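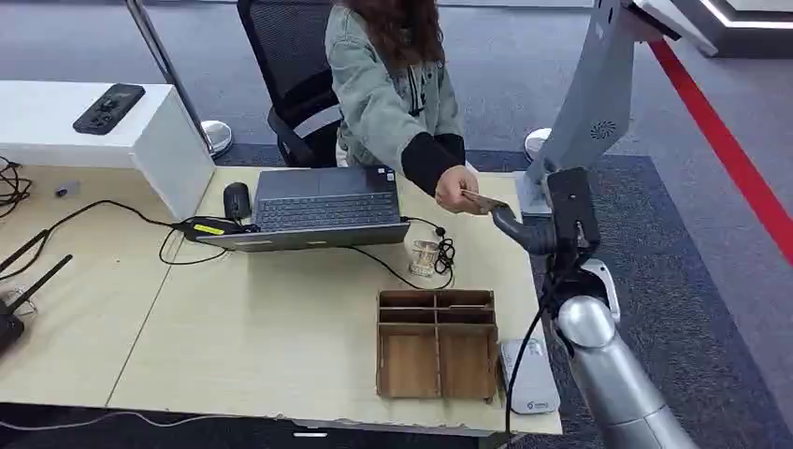

Progress report for the Grellum Small Grants Fund
Project: Evening reading courses for adults, Tredell Library
Period covered: January to April
Prepared by: Zulkifli Kusuma, project coordinator

1. Summary

In this period we opened the second round of the evening reading courses. The grant for the period was 3,000 dollars and we have spent most of it on teaching hours and printed books. The courses are running in all the places we promised, but the Wednesday group started later than we planned, and I will explain this in section 3. We do not ask for additional money in this report. We ask only for permission to move a small part of the travel line to the book line.

2. Enrollment and attendance

We received 94 applications, which is more than in the first round. Not all of these people could join. Several of them work in the evening, and for them we have no suitable hour at the moment. We keep their names and will write to them before the autumn round.

Each group has a limit of 25 learners. The beginner group was full in the first week and has stayed almost full. The intermediate group lost some people in March, when the packing season started at the Khoo warehouse and the shifts were changed. Some of them came back in April. Our teacher Ikhsan Pattinasarany gave them the missed lessons on paper, and he reports that they have reached the same unit as the others. 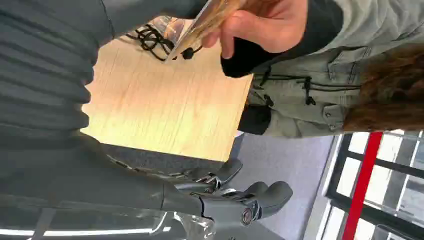

The attendance in the beginner group was better than I expected in my last report. At that time I wrote that the winter weather would be a problem for the learners who come by bus. The last bus now leaves at 9:10 p.m. and we finish the lesson at 8:45, so they do not need to leave before the end. This small change has helped more than any reminder that we sent.

3. Delay of the Wednesday group

The Wednesday group should have started in January, but it started in February. The reason was that our teacher, Do-yoon Kong, had to wait for the renewal of her teaching certificate, and the library does not permit a lesson without it. We looked for a substitute for that month and could not find one with experience in adult reading. We have added one extra lesson each month, and the group will complete the full course before the summer closing.

I should have informed the fund about this delay earlier. I am sorry that I did it only by telephone, and this section is the written notice that your office requested.

4. Teaching materials

In the first round we used the Korex reader, level 1, for all learners. The teachers were satisfied with the exercises, but many learners told us that the texts are too childish. In this round we kept the Korex reader only for the first six weeks. After that the teachers work with texts from daily life: a rental contract, a letter from school, the instructions on a medicine package, a bus timetable.
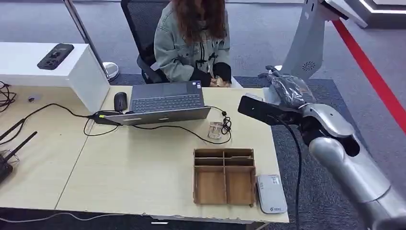 Tredell Library, spring round. At the table, laptop open.

Bautista Sosa has collected these texts in a folder and wrote a page of questions for each one. The folder is in use in both levels. It needs one more correction before we print it in larger numbers, as some of the letters still contain long sentences that the beginners cannot follow. Printing is the reason for our request to move money to the book line.

5. Results of the April reading check

The teachers made a short reading check in April. The learner reads one page alone and then answers questions in his or her own words. Most of the beginner group could find a date, a price and an address in a letter. Understanding the reason why the letter was sent is still difficult for many of them, and the teachers will work on this until June.

In the intermediate group the results were mixed. The learners who borrowed books between the lessons did clearly better. We have now put 2 shelves of easy books next to the entrance, where they are simple to find.

6. Question received from the fund

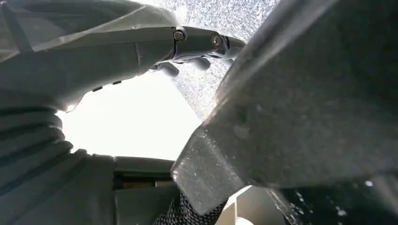
Can the remaining travel money be used for books in this round?

According to our agreement, a transfer between budget lines needs written approval from your office before we spend it. The request is attached, signed by Dimas Lumbantobing for the library. If the approval comes in May, we can print the folder in time for the last month of lessons.

7. Next steps

The folder of daily texts will be corrected in May. The final reading check is planned for June, with the same form as in April. The next report will include the full table of expenses with receipts.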